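Print this page | E-mail this page
Shares: 41

Workshop Build Course, Handout 8
Hand-held grippers: linkage, fingers and passing a soft packet
Notes by Constanza Zúñiga, Tellulwood shared workshop

1. Linkage

The Jiletti gripper is a parallel linkage driven from a single trigger. Each finger is carried on two arms of equal length between pivots, so the pad keeps its angle as the jaw closes. If the arms on one side differ in length, the pad tips and the packet is gripped along one edge only. Drill both arms of a pair clamped together.

Press the bushings in before painting. Paint in the bore closes up the fit and the joint will drag. Check each pivot by hand with the trigger rod disconnected; the arm should fall under its own weight.

2. Fingers and soft packets

Rigid parts tell you little about a gripper. Crisp and sweet packets are a better test, as the film folds, slides over itself and changes thickness between the pads. Grip low on the packet first, then close until the film stops creeping. Further closing only crushes the contents.

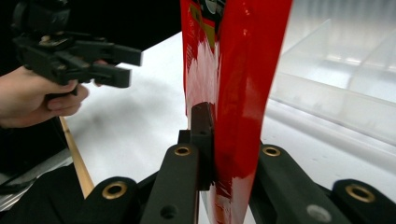
For a hand-over, bring the second gripper in from the side with its fingers level and already open wider than the folded film. Close the second before opening the first. Release slowly. A quick release lets the film spring back and the packet swings, which pulls on the new grip.

Film twists when the two grippers are turned relative to each other. Correct this at the wrist, before the second jaw closes. Glossy film also throws highlights which move as it turns, so do not rely on a bright patch as a reference point in the recordings.

3. Exercise

Working in pairs, carry out the hand-over with the Falcão pads and again with the plain ones. Note the following for each attempt:
- which jaw slipped, if either
- where on the packet the grip was taken
- trigger travel at release

Bring the sheets to the next session. Pivot play must be measured again afterwards.

Comments (2)

Osvaldo Siqueira
Are the equal arms measured from hole centres or from the ends?

Constanza Zúñiga
Hole centres. The ends can be any shape that clears the next arm.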